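About Bornitero

Hi, and thanks for stopping by! I started Bornitero because I was tired of eating the same three kinds of chips at my desk. I had a spare room, a label printer and a long list of snacks I'd only ever read about, so I packed 71 boxes that first July and mailed them to anyone who would give me an address. Most of those people ordered again (one of them sent back a very long note about seaweed, which I still have).

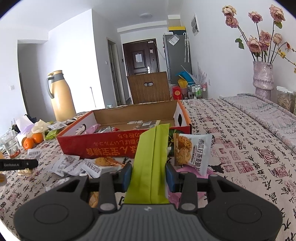 These days we ship some 1,000 boxes a month out of a small unit in Brotport. I still try everything before it goes on the list - that's 261 different snacks so far, and yes, I have favorites. I'm big on anything with seeds in it. I'm less sure about licorice, but plenty of you love it, so it stays! 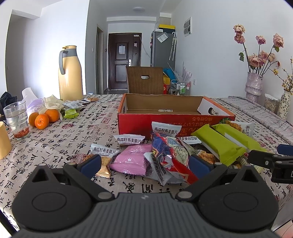 You can order one box or sign up for the monthly plan, which we call Pal. Pal members get first pick of new stuff and can skip a month whenever they like, no phone call needed. If you have an allergy, please write to us before you order - we'll check the ingredients with the maker and get back to you. And if you run an office or a school club, ask about our bigger Tranunar box. It's a lot of crackers.

Last updated 6/6/18

Recent posts
Sweet or salty: your votes are in
How we pack a Pal box
Shipping times for July
Snacks that travel well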